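Armindo Gouveia
7 May 2025

1/ OK I have been swimming in cold water for one full year as of this morning and I have Thoughts. Long thread, sorry to anyone who followed me for the bread.

2/ Background: I grew up in Drukville, where swimming meant the indoor pool, a hair net and a man with a whistle. I could do one length without stopping. Then we moved out to Mendow and the reservoir was right there at the end of the bus line, looking at me.

3/ First swim was last May. I lasted long enough to say a word my mother wouldn't like and get out again. I was so happy I called my sister from the parking lot and couldn't hold the phone properly.

4/ What I love most is how different the same bit of water is. In September it's soft and brown and full of leaves and you can stay in and chat. In February it has edges. Same steps, same rope, same heron giving us the same look, and it's a whole other place!

5/ The numbers, for those who like numbers (me, I like numbers). The buoy line at Mendow is 500 yards end to end. I couldn't swim it at all in June. I did my first full one at the end of summer, breaststroke, head up like a Labrador.

6/ My front crawl is still terrible, by the way. I breathe on one side only and drift left. There's a woman in our group who swims on my left on purpose and shoves me back on course with her elbow. I owe her so many coffees.

7/ Things I got wrong, so you can skip them. I went out too far too early. I had a hot shower straight after a winter swim and got so dizzy I had to sit down on the tiles. Now it's dry clothes, then a hat, then something warm to drink, and the shower can wait till I'm home and normal again.

8/ The shaking starts after you get out, and it gets worse before it gets better. I didn't know that. First time it happened I thought I was coming down with something. So get dressed fast, top half first, and do not stand around talking with wet shoulders (I am always the one talking with wet shoulders).

9/ Also never go in alone. I mean it. Our rule is two in the water and one on the steps, and if there's no one for the steps we walk along the shore and eat the snacks.

10/ People ask if it "cured" anything. I don't know! I sleep better. I get fewer headaches, but I also quit drinking coffee at 9pm, so who can say. I'm in a better mood on swim days and my kids will back me up on that.

11/ Best swim of the year: Morais, the little lake up past the quarry. Fog so thick we couldn't see the far bank, then it lifted all at once while we were floating on our backs. There were seven of us and we all went quiet, even Dad-joke Pete.

12/ Worst swim of the year: also Morais. Weeds. I will say no more about the weeds.

13/ OK gear, since my DMs are full of gear questions. You need so much less than the internet says. Swimsuit, bright cap, tow float, old sneakers you don't mind ruining. I wore gloves from December to March and I'm not ashamed. Everything else is nice to have.

14/ Towels! I tried a fancy microfiber one and it just pushed the water around my back. Plain striped terry, every time. It's bulky, it takes up half the bag, and I would still pick it over anything that folds down to the size of a sandwich.

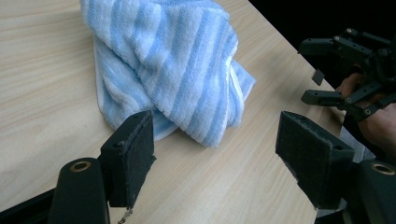
15/ Goggles: borrow before you buy. Faces are all different. The pair everyone in my group swears by leaks on me like a colander, and my best pair came out of the bargain bin at the Drukville pool.

16/ Next up is the Grivotgate crossing at the end of summer. It's the longest thing I've ever signed up for and the oldest person on last year's list was 70, so I have no excuse at all. Training plan is on the fridge. I have already moved two of the sessions - it was raining sideways.

17/ If you're near Mendow and curious, come on a Saturday, 7 am, by the steps. No wetsuit needed, no speed needed, and you can get in up to your knees and call it a swim. We'll all clap. Bring a hat and something to eat after.

18/ Somebody already asked about the heron. Yes, he's fine. He was on the rope this morning.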